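Ticket 324
Subject: Weleck runs fine on scrap, tension error on light fabric, colors in wrong order
Opened by: Usha Pisharody
Site: Hidotstead, upstairs workroom
Status: Closed
Priority: Normal

Usha Pisharody wrote:

Sewing machine is the Weleck in the window bay. Two problems, maybe related.

1. On denim and on the quilting scrap it sews normally. On anything thin it stops after a few inches and shows E34. If I clear the code and press start it goes another few inches and stops again.

2. The pattern files I send over from the office PC show up on the machine screen with the names jumbled. I send six, I see six, but the name on the screen doesn't match the stitch I get. I picked the scallop and got a plain hem stitch.

I have already rethreaded top and bobbin, changed the needle, and turned it off overnight. The manual says E34 is "thread path" and nothing more.

There is a class coming up and the sheets have already been printed with the stitch names on them, so I would like the names to match.

Support replied:

Thanks, Usha. A few things to send back to us before we change anything:

- Firmware version (Settings, then About, second line)
- What size needle you put in
- Which version of Panicker you use on the office PC to send the files
- Whether the E34 comes up with the stitch speed slider at its lowest position

Please leave the tension dial where it is for now.

Usha Pisharody wrote:

Firmware 1.77. Needle was a 90, out of the box that was in the drawer. Panicker doesn't give me a version, only "Build 370" in the corner of the start screen. Is that it?

Yes, it still comes up at lowest speed. It takes longer but it gets there.

Support replied:

Build 370 is the version, yes.

A 90 is too heavy for thin fabric and will set off the thread sensor on that model. Please try a 70, or a 65 if you have one. Also look at the check spring, the small curved wire to the left of the tension dial. With the foot down, pull the top thread gently toward you. The spring should move down and come back up by itself. If it stays down, there is lint behind it.

On the names: build 370 writes the pattern list in the order the files were last edited. Firmware 1.77 reads it in alphabetical order. That gives you the right number of entries with the names attached to the wrong stitches. There is a setting for it, but it is hidden until the transfer log is cleared. Steps:

Open Panicker on the office PC.
Go to Tools, Transfer, Log. Click Clear.
Close the program completely and open it again.
Go to Tools, Transfer, Options. There will now be a line called List order.
Set it to Name.
Delete the patterns from the machine and send all of them again.

Don't send them on top of the old ones. The machine keeps the old list if any file with the same name is present.

Usha Pisharody wrote:

Found 70s. Spring was sticking. I got a gray plug of lint out from behind it with the little brush and a pair of tweezers. It moves now.

Cotton lawn: no error for a full length.

Thinner than that I still get E34, less often. Once in a long seam.

The names did not go right. I did all the steps. List order was there and I set it to Name. After sending, the machine shows five patterns and the sixth is missing. The five are correct.

Support replied:

Good on the spring. For the remaining E34, please turn the presser foot pressure down from 3 to 2. Very thin or open fabric gets pushed into the needle plate at 3, the thread goes slack for a moment, and the sensor reads that as a break. If you have the straight stitch plate fitted, take it off before you select any zigzag, or the needle will hit it.

For the missing pattern, can you paste the transfer log?

Usha Pisharody wrote:

Log:

send 1 of 6 ... ok
send 2 of 6 ... ok
send 3 of 6 ... ok
send 4 of 6 ... ok
send 5 of 6 ... skipped (name)
send 6 of 6 ... ok
done, 1 warning

Number five is called "scallop wide / edge". Wide plate is on, it was never off. I set the foot pressure to 2.

Support replied:

It is the slash in the name. Firmware 1.77 rejects it, and the earlier list order was hiding the problem. Rename the file "scallop wide edge" and send that one file alone. You won't need to delete the others this time.

Please also run a zigzag on the thinnest fabric you have in the room, with the multicolor thread if that is what the class will be using. Variegated thread is sometimes wound unevenly and can cause E34 with everything else correct.

Usha Pisharody wrote:

Renamed and sent. Six on the screen, and all six sew what they say.

Ran the zigzag on gauze with the multicolor thread, foot pressure 2, size 70 needle. No E34.
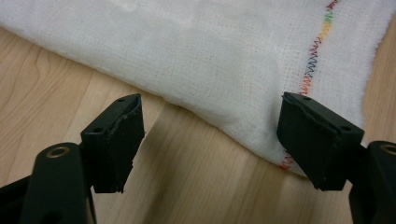

I also did two long straight seams on the same settings and a buttonhole on the lawn, and none of them stopped. The buttonhole was a bit dense, but it has always been like that and I don't mind it.

One question before you close this. The second Weleck, by the stairs, came from Dolard already set up and I don't know what firmware is on it. Should I do the same to that one?

Support replied:

Check the firmware first. If it says 1.77, the List order setting on the office PC already covers it, and you only need to delete the patterns and send them again. If it says anything lower, open a new ticket and don't send any files to it until we reply.

The check spring should be brushed out on both machines whenever you change the bobbin case.

Usha Pisharody wrote:

It says 1.77. Deleted and sent, six patterns, names match. Foot pressure on that one was at 3, so I put it to 2 for the class. You can close it.

Closed by support, 20th June
Resolution: lint behind check spring; needle size; foot pressure; list order setting; illegal character in pattern name
Related: 177 (pattern names, same build)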